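Re: [arm-users] gripper opens mid-lift, no fault logged

> Since the July firmware our Wollow lets go of boxes partway
> through a lift. No fault code, no stop. Is anyone else getting this?

Yes, same failure on our Lanell bench arm. In 121 lifts it dropped the load 2 times, both on the way up. The log shows the grip force falling to zero while the controller still reports "holding". The pick target is an ordinary shoebox with a lid, set on the desk in front of the monitors.

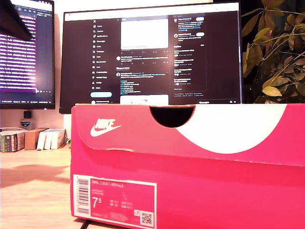

I went back to the old firmware and ran another 60 lifts with no drops. That isn't enough to clear it, but it points the same way as your report.

Two things to check on yours:

Does the drop line up with a lost packet on the gripper bus? Both of mine did, with a gap of 37 ms.
Is the hold timeout still at your own value? The update reset mine.

Until there is a fix I'd keep hands out from under the load – the stop circuit never tripped here. I have sent both logs to Kudovmont.

Bermúdez lab bench list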